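Slide 4 - From hands to policy

Say up front: Rotus is our planner, Trundum is the logging tool, and I love them both! Today is mostly Trundum. Pose comes from the marker cubes, 6 degrees of freedom per hand, both hands on one clock. Point at the two cubes, then the open microwave and the mug.

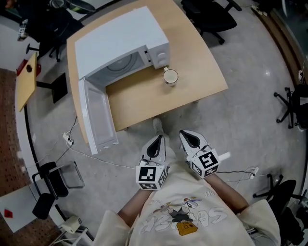
Slide 5 - Where tracking drops out

Play the mug task at half speed. We log at 100 Hz and smooth over some 70 ms - great for slow reaches, bad for quick grasps. Show the Follberg filter next to the old one. Ask who has tried 2 cubes per gripper (I really want to hear this!). Then switch to the live demo.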